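Home Features Reviews Back Issues Subscribe

Two Grippers, One Pile of Elastic Bands

Su-chen Leung's test at Drunedent sounds easy: pick up an elastic band. The Ulon gripper, with its hard flat fingers, got 38 of 80. The softer Skosell got 40.
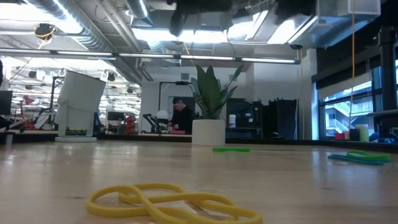 Yellow, green and teal bands on the test table.

Leung blames thin loops. A band lying flat gives the fingers very little to close on, and overlapping ones tend to come up in pairs. She wants to repeat the test in August with a second controller.

Comments (2)

Chi-keung Shek: Same fingertips on both runs? We wore ours smooth after 996 picks.

chien_fan: Would like to see this with wet bands.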